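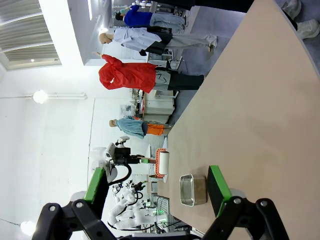 Setting a work surface comes before any handling task in this course, and most of the marks lost in the first practical are lost here. A work surface is set when each container has a place, the wiping material can be reached without leaning over anything, and the middle of the table is open. Start with the containers. A small stainless-steel tray is the usual first piece, and it goes down on the bare tabletop with nothing under it. Brushed metal sides reflect light, so look at the tray from two sides before you decide that a bright patch is a mark. The paper towel roll goes on its holder near the far end of the table, where it won't be knocked by someone reaching for the tray.

Unit 4: Containers, Trays and Clear Space
Handout for the practical section, revised 2020-07-15
Course lead: Xiaoyan Dong

What to read first
Chapter 2 of the Ouellet course reader, the part on shallow containers. Skip the section on stacking, which we cover in Unit 6. If you missed the February intake session, read the safety sheet as well and sign the back page.

4.1 Terms used in this unit
Tray: a shallow container with a flat base. Contents can be seen from the side of the table.
Tub: a container deep enough that you have to look down into it to see the contents.
Tube: a narrow upright container. It has a small base for its height and tips easily.
Liner: a plate, pad or sheet placed inside a tray to hold the contents off the base.
Clear space: any part of the table with nothing on it. Clear space is planned in advance and written on the layout sheet.

In last term's reports people used "tray" and "tub" for the same piece. Please don't. The marker has to match your report to your layout sheet, and mixed terms make that slow.

4.2 Order of setting
Wipe the table from the far end toward you. Put the towel roll back in its place before you bring anything else over.
Place the metal containers next. Set them down by the sides and keep fingers off the inside.
Place trays with liners after that. The liner goes into the tray at the side bench, and the two are carried over together.
Tubes go last. A tube that is already standing on the table when a tray arrives will often end up on its side.
Soft items are brought out only when the table is set.

4.3 Edges
The practice tables have rounded edges and curved sides. A straight-sided tray lined up with a curved edge will look crooked to the next person, and two people will then spend time turning it back and forth. Choose one straight-sided container as your reference and line the others up with that. Write "ref." beside it on the layout sheet.

Keep containers a hand's width in from the edge. This applies to the curved part too – measure from the nearest point of the edge, wherever that is.

4.4 Upright tubes and soft items
Soft, long items are the awkward ones. They bend where they are held and the free end goes where it likes. If one is laid over the top of a tube, the weight of the hanging part pulls on the rim, and a light tube can go over. Steady the tube low down before you let go of the item. Keep the trays and metal containers to one side, so that there is clear space around the tube. 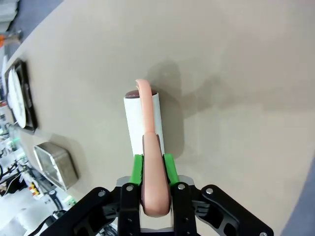

Figure 4.2. Upright tube with a long, soft item over the rim; tray with plate and metal container to one side.

Points to check when you repeat this arrangement at your own station:
The tube stands flat and doesn't rock.
The soft item is not caught under the base.
The plate sits fully inside its tray.
There is room to lift any one container without moving another.

4.5 Layout sheet
Draw the table from above. Use rectangles for trays and metal containers, and circles for tubes and plates. Shading means clear space. You don't need to draw to scale, but the order of things from left to right must be correct. Use the Jornby template if your printer handles it, or plain paper if it doesn't. The Wusex template has the old terms on it and will be sent back.

4.6 Practical task
Work in pairs. One person sets the table from a layout sheet drawn by the other, without talking. You have 16 minutes. Swap roles and repeat. Then write up to 300 words on where the sheet and the table differed and what you would change on the sheet. The task is worth 34 marks.

Hand in both sheets and the write-up through the Gukinix folder for your group. Put both names on every page.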